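## 4. Setting up the visitor table

Do this before the doors open. The Colley hand-held gripper stays off its stand for the whole demonstration, so the table has to be ready first.

1. Wipe the wooden table and let it dry.
2. Put the dark rounded object at the far side and leave the middle of the table bare.
3. Open the fingers fully, then check that the two pads face each other.
4. Check both pads for marks. Clean them between groups with a dry cloth - no solvent.
5. Let each visitor try the gripper for up to 4 minutes.

**Note:** Groups at Padness are limited to 10 people.

**Caution:** Keep hair and sleeves away from the fingers when they close.
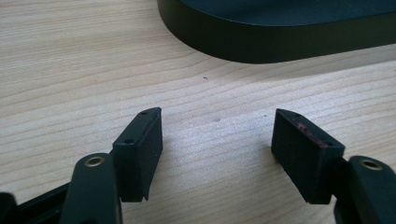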